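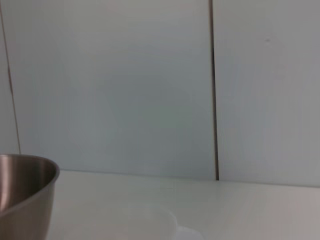
흰색 조리대 위의 스테인리스 볼.

Nustovwood, 무코팅 스테인리스 조리용기 세척 지침 개정… 연마제 잔류 확인 절차 신설

주방용품 유통사 Nustovwood가 무코팅 스테인리스 조리용기의 초기 세척 및 관리 지침을 개정해 2019-01-20 공개했다. 개정판은 기존 지침에서 한 문단에 그쳤던 연마제 제거 항목을 별도 장으로 분리하고, 잔류 여부를 판정하는 순서를 새로 규정했다. 적용 대상은 볼, 냄비, 채반, 계량컵 등 표면에 코팅이 없는 제품이며 불소수지 코팅 팬과 법랑 제품은 제외된다.

스테인리스 용기는 성형 후 표면을 고르게 하는 연마 공정을 거친다. 이때 쓰이는 연마제와 유지 성분이 말린 테두리 안쪽, 손잡이 접합부, 바닥 모서리 등에 남는 경우가 있다. 유지 성분과 섞인 연마제는 물에 잘 녹지 않아 주방세제만으로는 완전히 제거되지 않는다.

개정 지침이 정한 순서는 다음과 같다. 먼저 마른 키친타월에 식용유를 묻혀 용기 안팎과 테두리를 문지른다. 타월에 검은색이 묻어나면 새 타월로 바꾸어 같은 작업을 반복한다. 이어 베이킹소다를 뿌려 기름을 흡착시키고 중성세제로 씻어낸다. 마지막으로 물을 용량의 절반 이상 채우고 식초를 넣어 12분간 끓인 뒤 헹구고 즉시 물기를 닦는다. 직화가 불가능한 볼류는 70도 이상의 물에 식초를 풀어 42분간 담가두는 방식으로 대체한다.

판정은 건조 상태에서 한다. 흰 타월에 식용유를 묻혀 테두리를 한 바퀴 닦았을 때 변색이 없으면 합격이다. 종전 지침에는 판정 기준이 없어 소비자가 세척 종료 시점을 알기 어렵다는 문의가 이어졌다.

지침 작성을 맡은 아그네스 건(Agnes Gunn) 품질관리 담당은 "문의 내용을 분류해 보니 테두리를 말아 마감한 제품에 집중돼 있었다"며 "평면부보다 틈새를 먼저 닦도록 순서를 바꿨다"고 설명했다.

사용 중 관리 항목도 일부 수정됐다. 무지갯빛 얼룩은 산화피막 두께 변화에 따른 것으로 불량에 해당하지 않으며, 흰 반점은 수돗물의 미네랄이 남은 것으로 구연산수로 제거한다. 염소계 표백제와 철수세미는 사용 금지로 명시했다. 소금은 물이 끓은 후에 넣도록 했다. 찬물 바닥에 가라앉은 소금이 점부식을 일으킬 수 있다는 이유에서다.

납품사인 Hurik은 자사 볼 제품군의 포장에 개정 지침 요약본을 동봉하기로 했다. Hurik의 그레고르 오길비(Gregor Ogilvie) 생산부장은 출하 전 세척 공정에 알칼리 탈지 단계를 추가하는 방안을 시험 중이며 7월에 적용 여부를 결정한다고 밝혔다. 그는 "탈지를 추가해도 가정에서의 초기 세척은 생략할 수 없다"고 덧붙였다.

지침 전문은 Nustovwood 매장에서 인쇄본으로 배포된다. 기존 구매자도 구매 시기와 관계없이 받을 수 있다.

분류: 생활경제 > 주방·가전 | 태그: 스테인리스, 연마제, 세척법

검색어를 입력하세요 상세검색

독자 의견

달래무침
식초 넣고 끓이는 것만 했었는데 기름으로 먼저 닦아야 하는 거였네요. 집에 있는 냄비 다시 닦아봐야겠습니다.

k_munhyun
구연산으로 해도 되는지는 왜 안 나와 있나요. 얼룩 제거 말고 초기 세척 때요.

오후네시
테두리 말린 볼은 면봉으로 해야 나옵니다. 타월로는 틈에 안 들어가요.

푸른솔
작년에 산 것도 인쇄본 준다는데 매장에서 영수증 보여줘야 하나요?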